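1/ Sololham says the Zisten hand-held grippers need "no routine maintenance." I've had a pair on folding work since November. A thread on what that claim leaves out.

2/ Out of the box the jaws didn't close square. The setup guide has you squeeze the trigger 5 times and call it calibrated. I did that. One pad still landed a hair ahead of the other, and on a thin hem you feel it right away.

3/ What fixed it was backing off the pivot pins on the linkage, closing the jaws on a piece of card, and snugging the pins up again a little at a time. It isn't in the guide. Support told me it shouldn't be necessary. OK.

4/ Finger pads. The ridged blue ones fill up with lint. Chunky knits are the worst, fleece next. The Floltia spec sheet rates them for 1315 grasps before cleaning and doesn't say on what fabric. I'd love to know, because mine were slick well short of that.

5/ Cleaning is dull: old toothbrush, along the ridges, then a damp cloth, then let them dry. No alcohol. I tried it once and the rubber went chalky. Maybe a coincidence, but I'm not buying another set to find out.

6/ The Rey software has a "pad health" score. Mine read good with a wad of sweater fuzz jammed in the ridges. I scraped it out and the score didn't move. I've stopped opening that tab.

7/ Play in the linkage is the thing I do watch. Hold the body, wiggle a fingertip. If it clicks, snug the pins before you record anything. I threw out 3 afternoons of folds over one loose pin, and no warning ever came up on screen.

8/ My log is at 433 folds on this pair. Left hand wears faster than right. That could be the tool or it could be me, and I wouldn't trust anyone who claims to know from a single pair.

9/ A striped sweater is a decent test after a service. Thick ribbing at the cuffs and waistband, and the stripes make a crooked fold easy to spot. Both grippers on it, on a soft blanket, which gives them more trouble than a bare table would.
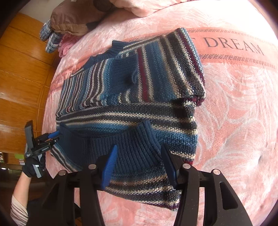
10/ Next service is Sunday. I'm swapping the pads left to right to see if the wear follows the pads or stays with my hand. Will post the result even if it's boring.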